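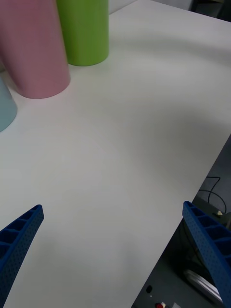

Eoin Keane wrote that the word "canister" had been stretched to cover almost anything round with a lid, and that he would keep it for vessels taller than they are wide. His definition is narrower than the one used in most shops, and it is the one followed in this article.

Cylindrical container (household)

Nov 4, 2018
By the Editors, Semeniuk Household Reference

A cylindrical container is an upright vessel with a round base and straight or nearly straight sides, used in the home to hold dry food, writing materials, craft supplies and other small goods. It may be open at the top or closed with a lid. The larger closed forms are generally called canisters and the smaller open ones tubs, pots or tumblers, although usage varies from one region to another and the terms overlap in trade catalogues.

Form

The body of the container is usually a plain tube. The lower edge may be cut square or rounded where the side meets the base. A rounded edge is easier to wipe clean on the inside, and contents such as flour or sugar do not lodge in it as they do in a sharp corner. A square edge gives a wider footing for the same diameter and is therefore preferred for tall vessels kept on open shelves.

Proportion affects both stability and use. A container whose height is no more than twice its width will normally stand firmly when full or empty. Taller tubes take up less of the shelf but are more easily knocked over, and the last of the contents can be hard to reach by hand. Dry spaghetti, knitting needles and rolled paper are the goods most often kept in the tall form.

Round vessels do not fill a shelf completely. When they are set side by side a gap remains between them, and for this reason square containers are sometimes recommended for small cupboards. The gap does have a use, as it gives room for the fingers when a single container is lifted from a crowded row.

Materials

Household cylinders are made of tinplate, glass, glazed earthenware, card and various plastics. Tinplate keeps out light and is hard to break, but it dents and may rust along the seam. Glass shows the contents and takes up no smell. Earthenware is heavy – an advantage for a jar that holds kitchen spoons, and a drawback on a high shelf. Card tubes are suited only to dry goods and are commonly thrown away after use. Plastic is light and takes colour evenly throughout, so that scratches are less noticeable than on a painted surface.

Colour

Containers have long been sold in groups of matching shape and differing colour. Muted pink, lime green and light blue, the colours of the three cylinders shown on a white table at the head of the article, can be told apart at a glance. Strong and pale shades are often mixed within a group.

Where colour is used as a guide to the contents, the choice is a matter of household habit. No general rule exists. Some families give each person a colour, and others give one to each kind of goods. Opaque containers benefit from a written label in either case, particularly when they hold food with a limited life.

The Nuvo pattern

The firm of Grunance, of Gonetia, introduced its Nuvo range of plain cylinders in January 1974. The range was offered in five colours and three heights, all with the same diameter, so that one lid fitted every container in it. The first order was for 3,000 pieces. It was followed by a larger one in the same year, and the pattern stayed in the firm's catalogue for over 10 years.

Keane, in his account of the Gonetia workshops, gave seven colours for the range. The surviving price lists support the lower figure. The two further shades he named, a grey and a dark red, seem to have belonged to a set of mixing bowls sold under a similar name.

Care and arrangement

A new container should be washed and left open until fully dry before it is filled. Food already held should be used up before a fresh supply is added, and the vessel washed between fillings. Lids are best stored off an empty container, as a closed one may take on a stale smell.

Heavy cylinders belong on the lower shelves. On a table or worktop they are usually placed towards the back, clear of the edge, where they do not take up working space. A light-coloured worktop marks more readily under metal bases than under plastic or glazed ones, and a thin mat may be laid beneath tinplate.

When several heights are kept together, the shorter containers are placed in front. Equal heights may be set in a row or in a loose cluster. The cluster uses less length of surface, but the container at the back has to be reached over or around the others, and it should be given to goods that are seldom wanted.

See also: Biscuit tin; Pen pot; Spice jar; Storage jar; Umbrella stand

Contact the editors | © 2018 Semeniuk Household Reference | Back to top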